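Serviceportal Justix — Supportvorgang
Betreff: Linker Greifer verliert Topfdeckel beim Abheben
Produkt: Zweiarm-Kit Sulldale, Softwarepaket Hidayat
Kunde: Sekatham, Testküche
Bearbeitung: Delali Ametepe
Priorität: mittel
Status: in Beobachtung

Meldung des Kunden
Beim Programm »Dampfgarer entladen« rutscht der Glasdeckel nach dem Abheben aus dem linken Greifer. Der Fehler trat in 3 von 12 Durchläufen auf. Der rechte Arm bleibt daraufhin in Warteposition, eine Fehlermeldung wird nicht ausgegeben. Der Kunde bittet um Prüfung, ob ein Austausch der Greiffinger im Rahmen des Servicevertrags möglich ist.

Rückfrage Support, 9:40 Uhr
Bitte übermitteln Sie das Ablaufprotokoll sowie die eingestellte Schließkraft beider Greifer. Wurde seit der Inbetriebnahme im Juli ein anderer Deckel verwendet?

Antwort Kunde (Adjoa Nutsugah), 11:15 Uhr
Protokoll liegt bei. Die Schließkraft steht links und rechts auf Stufe 8. Der Deckel wurde vor Kurzem gegen ein Modell mit schmalerem Griff getauscht, das Greifprofil blieb unverändert.

Analyse
Das Protokoll zeigt, dass der linke Greifer die hinterlegte Öffnungsweite des früheren Griffs anfährt und den Vorgang vorzeitig als abgeschlossen wertet. Ein mechanischer Defekt ist nicht erkennbar. Ein Austausch der Greiffinger wird daher nicht empfohlen.

Maßnahmen
Greifprofil für den neuen Deckel angelegt, Schließkraft links auf Stufe 14 angehoben. Überwachung der Griffweite aktiviert — bei Abweichung hält das Programm nun mit Meldung an. Rechter Arm unverändert.

Kontrolllauf mit vier Teigbällchen, Teller rechts neben dem Gerät

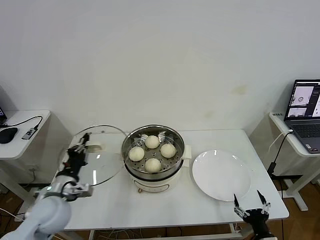 Abb. 1: Deckel im linken Greifer, rechter Greifer geöffnet am Teller.

Weiteres Vorgehen
Der Kunde wird gebeten, das neue Profil im Regelbetrieb zu verwenden und weitere 12 Durchläufe zu protokollieren. Bei erneutem Abrutschen ist der Vorgang unter derselben Nummer fortzuführen. Die Anfrage zum Servicevertrag wurde an den Vertrieb weitergeleitet.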